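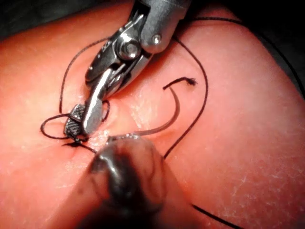

Section 4. Setting Up Your Practice Station

Welcome to the fun part! You have the Memville suture kit unpacked, you've checked it against the packing list, and now you get to build a spot where you'll want to sit down and tie knots every day. Give yourself one unhurried evening for this.

Before you start: the kit is for training only. Nothing in it is sterile, and none of it may be used on a person or an animal.

1. Pick a table that lets your elbows rest at your sides with your forearms level. Kitchen counters are usually too high unless you stand.

2. Lay the Trerkex mat down with the ribbed side facing the table. Press the corners flat. If one keeps lifting, leave the mat under a heavy book overnight.

3. Set the pad on the mat with the long side toward you. Slide it until you can reach the far edge without leaning.

Note: New pads can feel tacky. Dust them lightly with cornstarch and brush off the extra with a dry paintbrush (a soft one, please, stiff bristles scratch).

4. Place your lamp on the side opposite your writing hand, so your own fingers don't throw a shadow over the needle.

5. Put the needle driver and scissors on your strong side and the forceps on the other. Keep them in the same place every time! After a week or so your hands will go there by themselves, and it's a lovely feeling.

6. Cut 10 lengths of thread, each 28 inches long, and hang them over the rack. Longer lengths tangle, and shorter ones run out in the middle of a running stitch.

CAUTION: Needles are sharp. Always pick them up with the driver, never with your fingers. Count them back into the sharps tin before you leave the table, and keep the tin away from children and pets.

4.1 Your first knots

Start with the simple interrupted stitch. Enter at a right angle, follow the curve of the needle with a roll of the wrist, and come out the same distance from the cut as you went in.

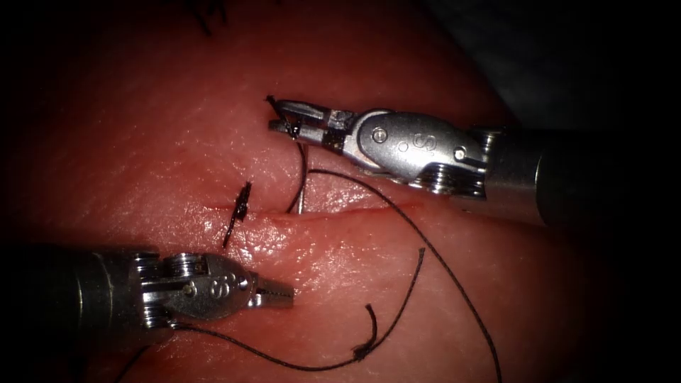
Pull the thread through until you have a short tail, then make two wraps around the driver, grab the tail and lay the knot flat. Follow with single throws in alternating directions. If the edges of the cut pucker, you're pulling too hard. Ease off and try again.

Do 200 of these before moving on to Section 5. It sounds like a lot, but they go by fast with music on, and somewhere in there the knots start to look really good.

4.2 Putting things away

Wipe the pad with a damp cloth and mild soap. Let it air dry, then store it flat, out of the sun. Do not use alcohol wipes or acetone.

Guide written by Aurel Zamfir

Comments (3)

Quintanilla_J
Cornstarch worked great on mine. I used way too much the first time and it got in the cuts, so go easy.

terneck_tess
Is the mat supposed to smell like that? It's been out of the bag since April.

Aurel Zamfir
@terneck_tess Wash it with dish soap and hang it outside for a day! If it still smells after that, write to support and they'll swap it.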